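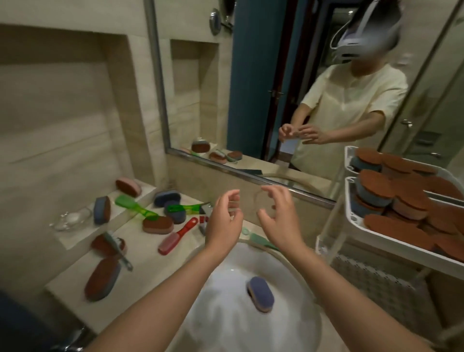
## 4. Capture Rules for Household Cleaning Demonstrations

Good robot learning data starts with good habits, and we were delighted by how far a short rulebook can go. The Walora guidelines were written for teams who record cleaning tasks from a head-worn camera, and they fit on 2 printed pages. Wulan Sitompul drafted the first version at Bomthorpe after reviewing 311 clips in which the hands kept slipping out of view. Her fix was wonderfully simple: every clip opens with both hands raised over the work area and held apart, so that hand tracking can be checked before any tool is touched.

### 4.1 Tools and surfaces

Rule 3 asks that each tool stay in the hand that picked it up until the clip ends. Two-handed work is welcome, and we would love to see more of it - policies trained on one-handed clips rarely learn to use the second arm well. When both hands hold tools of the same type, the label must name the hand as well as the tool.

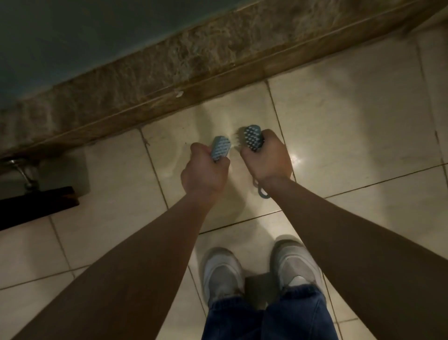

Floors get a rule of their own. A wearer looking down tends to let the head drift, and the contact point between bristle and tile is the part a policy most needs to see. We therefore ask for a steady downward gaze during each stroke and a pause of 2 seconds between strokes. Glossy tile is allowed, and any glare is logged in the clip notes so that Skelteo, our labeling tool, can sort those clips for a second look.

### 4.2 Mirrors and clutter 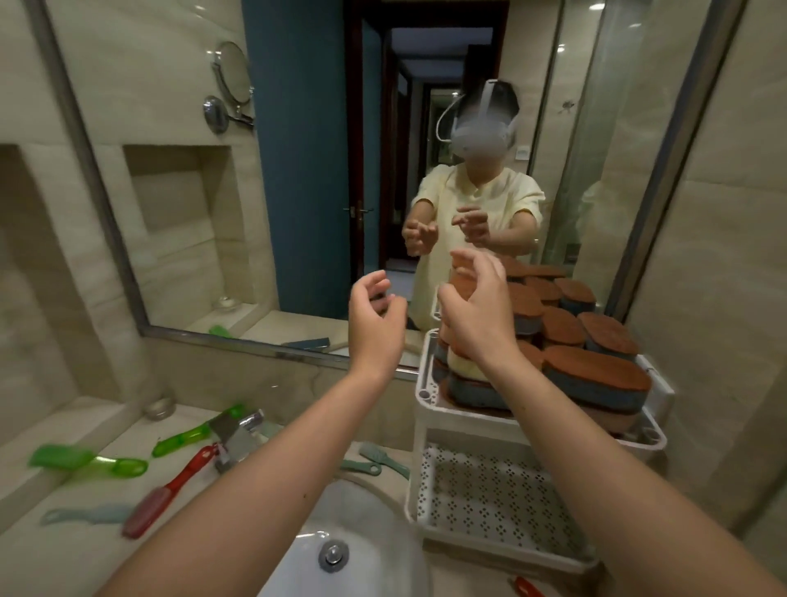 Reflections were the hardest topic to settle, and also the most fun to argue over. The Cloutier draft simply banned mirrors, but a bathroom standard that leaves out mirrors would miss most bathrooms! Our rule keeps them and asks labelers to mark real and reflected hands as separate classes. Figure 3 shows why: the wearer's raised hands appear again in the glass, and so do several of the sponges stacked on the white rack, which makes the pile look doubled. A detector with no mirror class could easily treat those copies as objects within reach. The same rule requires the face to be blurred wherever it is reflected.

Clutter stays in too. Of the 3,003 clips in the final set, 80 were returned for relabeling under the mirror rule, and we think that is a very healthy price for rooms that look lived in.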